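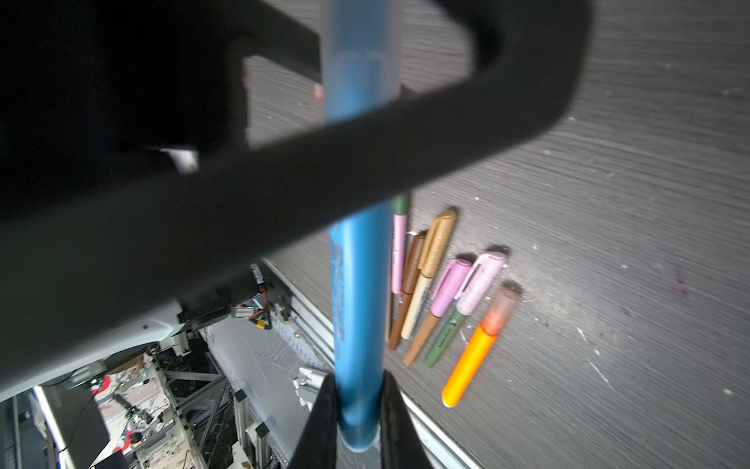
Wrist camera view, marker pick: blue marker held between the two fingers, more markers on the tabletop.

Print this page
E-mail this page

Masanja Marker Sorting Set for Student Teams

By the Nakivix Education product desk
April 20, 2022

The Masanja set is a pick-and-place project for robotics clubs and high school or first-year college classes that already own a small arm with a parallel gripper. It supplies the software, the task sheets and the scoring files. The arm, the gripper, the table and the markers are supplied by the school.

The task is short to state. Markers are laid on a table. The arm picks them up one at a time and places each one in the tray position assigned to it on the task sheet. Long, thin, round objects that lie against each other are harder to grasp than blocks, and small errors in finger angle show up as a marker that twists or slides in the grip. Teams work mainly on grasp angle, approach height and the order of picks.

What is in the set

Bratano control software, site license, installed from a USB drive or by download. The license covers every computer used by the class or club and does not expire.

Printed task sheets, 2 copies of each. Levels A through D run from well-spaced markers to a touching pile.

A reference library of 3,696 recorded grasps, each with a wrist view, a joint log and a pass or fail tag. Of these, 717 are failed grasps, kept in a separate folder for teams that want to train or test a failure detector.

Calibration target, letter size, on rigid board.

Instructor binder with wiring checks, a grading sheet and the Zokasura rule book.

What the school supplies

An arm with five or more joints and a reach that covers the table. A two-finger gripper that opens at least one inch. A camera fixed at the wrist, close enough that both fingertips stay in view through the whole pick. A computer with a wired network port. Cables must be tied back from the wrist joint before the arm is powered.

Any brand of marker or highlighter can be used. Mixed barrel and cap colors are recommended from Level B on. A cap that does not match its barrel is a useful case for teams sorting by color, and the rule book scores by barrel color only. Caps stay on. Clips may face any direction.

Camera notes

The software crops nothing. Parts of the gripper and the area past the table edge will be in view, and teams should mask them in the settings file before running color detection. The mask is stored per gripper, so a change of fingers needs a new mask. Wood-grain tabletops work at the default threshold. Plain white tabletops need the exposure lowered by one step. Wipe the table between runs, as light specks can be picked up as small objects when the minimum area is set too low.

Use in the Zokasura student event

The set follows the Zokasura rules for the Desk Class, held each July. A run ends at the time limit or when the tray is full. A marker that leaves the table is scored as lost and may not be put back. Teams may use the grasp library in the event, and must list it on the entry form.

Software limits

Bratano logs up to 2,000 picks per project file. Start a new file after that; old files stay readable. Force sensing is supported only on grippers that report motor current. Without it, closing distance is set by hand for each marker diameter. The depth add-on is sold separately and is not needed for Levels A through C.

Ordering

Sold to schools, clubs and libraries by purchase order. Replacement task sheets and calibration boards can be ordered singly. Returns are accepted if the software has not been activated.

Shares: 14
Comments: 2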